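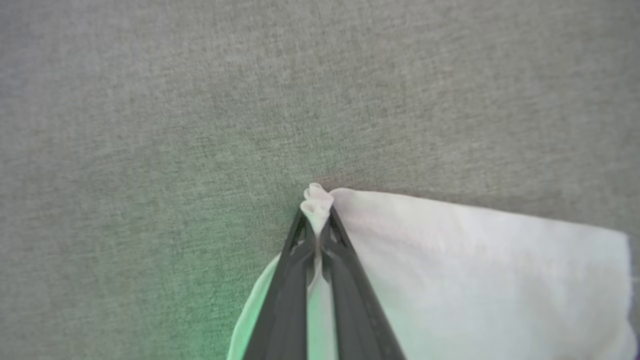

Wrist camera view, white cloth held between the two fingers.

Daly Cloth Faults: data card

Version 2. Last edited Jan 19, 2023. Contact: Maeve Conneely.

Summary

Daly Cloth Faults is a set of 1,409 episodes of two-arm cloth handling on a padded gray surface. Of these, 207 carry a fault label. The set was put together after the September stop, when the left arm kept pulling on a garment after the force limit should have halted it. Nobody was hurt. The left wrist bearing was replaced.

What went wrong

The force limit was read from the wrist sensor through a 300 ms averaging filter. With a slack garment the filter made no difference. With a twisted garment the load rises much faster, and the arm had finished its lift before the filtered value crossed the limit. The controller then reported a normal end of motion, so the event did not appear in the fault log. Asif Tanoli found it by comparing raw and filtered force traces.

A second problem came up during the review. The grasp check looked only at finger width. A thin pinch of cloth reads nearly the same as closed fingers, and the check returned "no grasp" while cloth was still held. The retry routine then moved the arm sideways with the cloth attached.

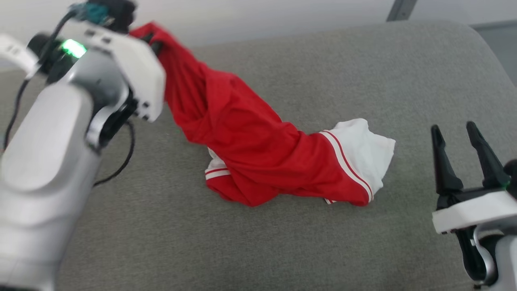

Jendau Manipulation Safety Group, Priltport

Items handled include plain white cloth and red garments with white trim. A garment twisted into a rope between the gripper and the surface is the highest-risk case for the force fault. Use these episodes first when testing a new limit.

Labels

force_late: raw force over the limit, stop late or missing
grasp_false_neg: cloth held, check reports no grasp
arm_wait: one arm idle past its timeout while the other holds cloth
none: no fault found

Labels were assigned by Conall Ó Gríofa and checked by Ita Tierney. Where they disagreed, the episode is marked "review" in the notes column and should be left out of training.

Known issues

Clock offset between the wrist and head cameras is not corrected in version 1 files. Raw force is missing for episodes recorded before the logger change. The arm_wait label depends on the Zomik controller timeout and does not carry over to other controllers.

Safety

Do not replay force_late trajectories on hardware. They contain the original motion commands and will repeat the overload. Till Lammers keeps a clipped copy for bench use, available on request.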